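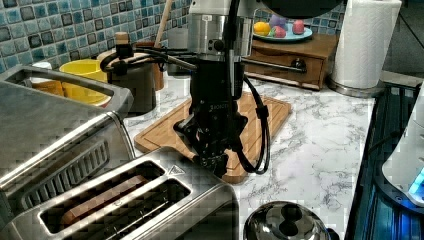

台面长 2276 毫米，深 700 毫米，比常见的橱柜台面深一截。多出来的深度我一开始没有规划，结果后排慢慢堆满了调料瓶、没拆的滤纸和一个坏掉的定时器，前排只剩一条窄边可以切东西。六月把这一段重新排了一遍，用到现在没有大改，把过程和数据记下来，以后搬家或者换电器时可以直接查。

先说用电，因为位置基本上是被插座和回路定死的。

这段台面由一个 16A 回路供电，墙上 2 个插座都在上面，没有别的大负载。三件发热的电器，铭牌功率分别是：电水壶 1850W，小烤箱 1232W，吐司机 850W，加起来 3932W。按 230V 算是 17.1A，超过回路额定值。实际情况是三件一起开并不会马上跳闸，空气开关在略微过载时可以撑很久，具体多久看脱扣曲线和环境温度。去年冬天有一次撑了整顿早饭，收碗的时候才跳。电工 Horațiu Dumitrescu 来看过，他的意见是线没有问题，插座也没有问题，要么加一路，要么别三件同时开。加一路要开槽，我选后者。

两两组合的电流算过：
水壶加小烤箱，3082W，13.4A。
水壶加吐司机，2700W，11.7A。
小烤箱加吐司机，2082W，9.1A。
三种都在范围内。现在的规矩是先烧水，水开了再动另外两件。水壶自己会断电，所以执行起来没什么负担，早上多等几分钟而已。

然后是位置。

小烤箱和吐司机都是不锈钢外壳，放在同一侧。小烤箱那一面有一排斜的散热口，热风往外走，所以它前面不放任何塑料制品，也不放面包袋。以前放过一卷保鲜膜，外层几圈粘在了一起，整卷报废。吐司机是双槽的，槽口很长，朝上敞开，正上方要留空。我家上方没有吊柜，这一条自动满足。如果有吊柜，建议用的时候把机器往外拉，热气对柜底封边胶的影响比想象中快，Sânziana Husar 家的柜底就是这么翘起来的，她后来贴了一条铝箔胶带，翘边没有继续扩大，外观比较难看。

吐司机的两个槽，单片面包我固定放左槽。原因是手册里写单片时只有一侧的加热丝按完整周期控制，另一侧也会通电，但温度判断以有感应的那一侧为准。我这台试下来左槽的颜色均匀一些，右槽靠外的一面偏浅。测试方法很简单：同一袋切片，同一档，先左后右，中间等机器凉透，重复了几个早上，对比颜色。样本少，结论只适用于我这台，而且槽之间的差别也可能和面包片的厚度有关，那袋面包切得并不整齐。

关于凉透这一点补充一句。连续烤第二轮时，如果不等，同一档的颜色会深一级。便宜的吐司机用的是定时电容加双金属片，或者干脆只有定时，腔体的余温不在它的考虑范围内。我的做法是第二轮降半档。旋钮没有半档的刻度，我用铅笔在旁边点了一下。

砧板放在吐司机和小抽屉柜之间，这是整段台面里移动次数最多的一件，也是最后才定下位置的。浅蜂蜜色的木头，四周有凸起的边，内侧带一圈槽。带边的砧板有个实际的好处，切面包时碎屑留在板上，端起来倒掉就行。缺点也在这道边上：刀很难放平，切长棍时两头会架在边上，中间悬空，一压就裂。所以长棍我另外用平板切，这块只切吐司和贝果。

砧板的朝向我试过平行于台面前沿，也试过斜放。平行放整齐，看着舒服，但我是右手持刀，站在正前方时前臂和板子有一个夹角，切出来的片总是一头厚一头薄。斜放以后刀的方向和板的长边自然垂直，厚薄差明显小了。角度没有量，放到手感顺了为止。斜放多占的那点深度，700 毫米的台面正好吃得下，换成 600 毫米的我估计会很勉强。

木砧板的保养，各家说法很多，我只记自己的。矿物油，一个月一次，薄薄一层，放过夜，第二天早上擦掉浮油。带槽的板要注意槽里不能积油，积了会发黏，碎屑粘上去以后抠不干净。我用旧牙刷沿着槽走一圈。洗完竖着晾，不能平放在台面上晾，平放时底面干得慢，板会往上拱。我上一块板就是这么废的，拱得不多，但切东西时会转，很危险。

小抽屉柜在后排，木质，圆形的深色拉钮。它原来是放文具的，从书房挪过来，里面现在放茶包、封口夹、量勺。挪进厨房之前我有点担心受潮，所以给背板和底部补了一层水性清漆，品牌是 Clurnell，哑光，两遍，中间用细砂纸轻轻过一下。补漆前要把抽屉全部拆出来单独晾，滑道的部分不能上漆，我第一次没有注意，抽屉卡住，又花了一个晚上打磨。木抽屉在夏天会略微发涨，拉起来发紧，在滑道上擦一点蜡烛的蜡可以解决，效果能维持一季。

拉钮的位置也影响使用。抽屉柜前面就是砧板，砧板边沿和拉钮之间必须留出抽屉全部拉开的行程，否则每次拿茶包都要先挪砧板。我第一次排的时候没有留够，拉到一半就顶住，里面靠后的量勺等于不存在。后来把柜子往后推到贴墙，问题消失，代价是柜子背后那条缝里会掉东西，目前掉进去过一个封口夹和一张购物小票。

水壶是深色的，放在同一侧的后排，靠近插座的地方。壶嘴的朝向比壶的位置重要，蒸汽不能对着插座，也不能对着木柜。我的壶嘴朝外，对着房间。这一条写在便条上贴了一阵，家里人记住以后就撕了。

接下来说台面本身。大理石纹，白底，灰色的细纹。花纹密的台面有一个很现实的问题：脏了看不出来。咖啡渍、胡椒碎、烤焦的面包屑，颜色正好和深灰色的纹路接近，站着看基本分辨不了，手摸上去才知道。反过来，面粉和盐在浅色区域也看不出来。

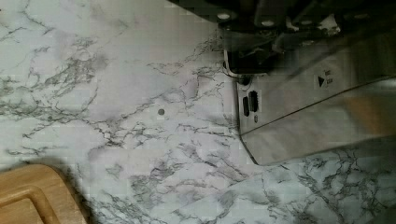

台面的纹路，中间这一带最密，深色碎屑落在上面很难找。

我现在的检查办法是侧光。晚上关掉顶灯，用手机的手电筒贴着台面打过去，颗粒会拉出影子，花纹不会。第一次这么照的时候，擦过的台面上还有一片细屑，沿着吐司机周围最多，往外递减，和预期一致。之后改了擦法：先用干的软刷子往一个方向扫，再用拧干的湿布擦，最后用干布收。直接上湿布的话，碎屑会变成糊，推到哪里粘到哪里。

清洁剂用的是中性的，稀释到几乎没有泡沫。Stefaniia Sydorenko 推荐过白醋，我没有采用。这类纹路的台面，市面上有真石材，有石英石，有贴面，有树脂，耐酸性差别很大，装修是前任房东做的，没有留下单据，在搞清楚材质之前按最怕酸的一种来对待比较稳妥。Margareta Grecu 说可以在不显眼的角落滴一滴醋看会不会起泡，道理是对的，我还没有做，租来的房子，角落也是要还的。

同样的理由，热的东西不直接放台面。烤盘从小烤箱里拿出来先放在铁架上。木砧板不当隔热垫用，热烤盘会在木头上留下一圈印子，而且受热不均也会让板变形。铁架是在 Cârstea 那条街的杂货店买的，脚上原来带橡胶套，用了几次以后橡胶套发黏，在台面上留了四个小圆印，用小苏打糊敷了半小时才擦掉。后来换成了硅胶套。

吐司机的碎屑盘单独说一下。我原来两周倒一次，后来发现两周的量已经会有焦味，改成每周一次。倒之前拔插头，放凉，把盘抽出来在水槽上方倒，不要把整台机器翻过来拍。翻过来拍确实能多倒出一些，但是有一部分会卡进升降架的导轨，之后面包架回弹会变慢。我的上一台就有这个毛病，拆开以后在导轨里夹出来一小块硬掉的葡萄干。不锈钢外壳用微纤维布干擦，指纹多的时候先哈一口气。顺着拉丝的方向擦，横着擦会留下很细的划痕，侧光下能看到。

小烤箱顶上那根长拉手，擦的时候容易忽略底面。油雾往上走，遇到金属冷凝，拉手的背面一直是最油的地方。我用一条布绕过去，两头来回拉，几下就干净了。散热口的缝用棉签，棉签要拧干，水不能流进去。

电源线的走向目前还不满意。插座在后墙，线从电器背后出来，长度都有富余，多出来的部分堆在后排，清洁时每次都要提起来。试过的方案有三个。第一个是用扎带捆成一束，问题是发热电器的线不应该捆紧，捆了以后摸上去确实比散着的时候热。第二个是粘在墙上的理线夹，背胶在厨房里撑了两个月，掉了。第三个是 Iven 的磁吸线扣，底座要打螺丝，墙不让打，于是吸在了小烤箱的背后，温度一上来磁铁就没什么力气了，我怀疑是磁铁的耐温等级不够，没有查证。现在的状态是松松地折两折，放在后面，凑合。

Liviu Anghel 来过一次，看完建议把吐司机收进柜子，用的时候再拿出来，可以腾出整块前排。我试了一个星期。每天早上搬进搬出，碎屑在搬的过程中从底部漏出来，柜子里面也要擦，总的清洁时间反而增加了，于是放回原处。如果不是每天吃吐司，他的办法应该是成立的。

还没有解决的几件事：
一、电源线，见上。
二、台面和墙之间的密封胶有一段开始发黑，位置在水壶后面。准备割掉重打，需要连续干燥一天，还没有找到合适的时间。
三、抽屉柜的抽屉仍然偏紧，擦蜡以后有改善，不彻底，可能要刨掉一点。
四、侧光检查想换成固定的灯，在后墙贴一条低色温的灯带，贴着台面照。Clurnau 的店里有带铝槽的款，宽度合适，需要另找低压电源，又要占一个插座。先搁着。

重打密封胶之前要把后排全部清空，到时候会重新量一次各件之间的距离，数据补在这篇后面。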